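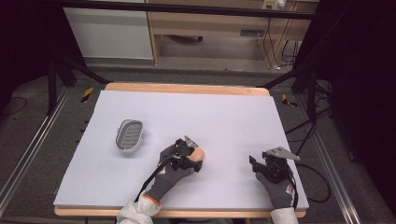
Soap dish with a lift-out insert: worth it?
Posted by dratano_6, December

My bar goes to mush in a flat dish. Looking at an oval one with a slotted insert. Do the ridges help?

doucette20
Yes. Mine lasts far longer on ridges. Tip the water out every morning.

Carter Kowalchuk
Disagree. The slots clog and you end up scrubbing them with a toothbrush. I went back to a plain saucer.

doucette20
Only if you leave it for weeks. Rinse it under the hot tap.

dratano_6
Would an egg-shaped soap roll off?

Solange Friesen
Mine stays put.

Last updated: December, 20 replies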